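## 4. Acquisition and Placement of Official Portraits

The records used in this section come from the regional assembly at Baltine and from two smaller councils, Denenum and Rusu. Each body keeps a register of works of art, and each register was begun for a different purpose. The Baltine register was an insurance list. The Denenum register grew out of a dispute over who should pay for the framing of a former council president's likeness. The Rusu register is the shortest of the 3 and lists only works hung in public rooms.

Taken together, the registers hold 47 entries that can be matched with a named officeholder. Most portraits were ordered after the sitter had left office. In 6 cases the sitter had died before the work was ordered, and the artist worked from photographs supplied by the family or by the press office. These posthumous works tend to show the sitter standing in a public part of the building – a staircase, a gallery, a doorway – while portraits made from life more often place the sitter at a desk.

The cost of a portrait is harder to establish. Baltine recorded the artist's fee but left out transport and hanging. Denenum recorded a single sum for each work. We have therefore avoided direct comparison between the two bodies and discuss fees only within each register. Receiving and unpacking of goods appear in the Baltine accounts under general stores, together with cleaning supplies and office furniture.

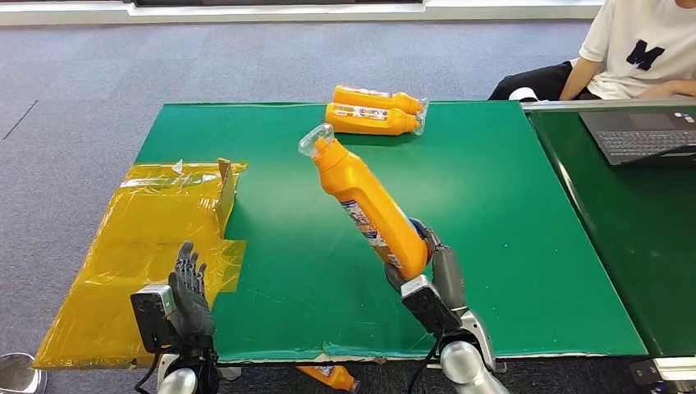 **Figure 4.** Work surface with orange bottles, yellow plastic packaging and a flap of brown cardboard.

Placement followed rank only in part. At Baltine, the main corridor was reserved for heads of government until the Brorkano wing opened and nearly 800 square feet of new wall became available. Speakers and long-serving members were then moved forward, and several earlier portraits were sent to committee rooms. The minutes give no general rule for these moves. Requests from families were heard one at a time, and the outcome seems to have depended on which walls were free that season.

Unveiling ceremonies are better documented than the works themselves. Programs survive for most of the Denenum portraits, and they list the speakers in order, with the sitter's successor usually placed first. Where the successor came from a rival party, the opening remarks were often given by the presiding officer. Rusu held no ceremonies before its council chamber was rebuilt, and its later programs closely copy the Denenum form. The wording of the plaques, which was approved separately, is taken up in Section 5.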